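Put the wattage back on the drawing
Mojtaba Nazari

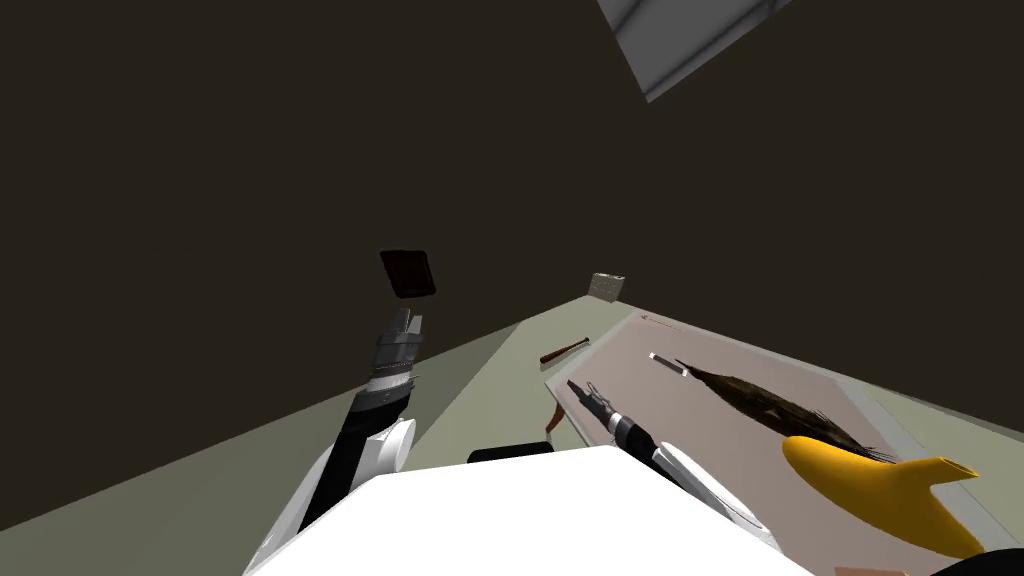 Computer rendering: a long pale tabletop against a dark wall and ceiling.

Lighting schedules for small offices and workshops used to state two things for each room: the level of light wanted on the work surface, and the load needed to supply it. The second figure has been dropping off drawings for years. I think it should return.

The usual argument against it is that modern fittings use so little power that the load no longer matters. This is true of one fitting. It is less true of a building. At the Pundgate offices in Detatville, where I checked the schedule last December, there were 212 ceiling fittings on three floors. The drawings gave 500 lux at desk height throughout, corridors and store rooms included. No load was stated anywhere, so the client had no means of asking why a cupboard was lit like a drawing office.

A target of 500 lux is reasonable for reading and writing at a desk. It is excessive for a passage, and it says nothing about the walls. A room can meet its figure on the horizontal plane and still feel gloomy if the walls and ceiling are dark. The common response is to add fittings. Paler paint would often do more, but paint belongs to another contract and appears on another sheet.

With the load printed beside each room, these choices become visible at the design stage. At Pundgate the revised scheme removed nearly a fifth of the fittings, mostly from circulation space. The desks kept their level.

Some designers object that a printed load invites clients to cut blindly – and a few will. I would still prefer to argue with a client who has the number. The calculation is done in any case, as the cable sizes depend on it. Copying it into one more column takes minutes.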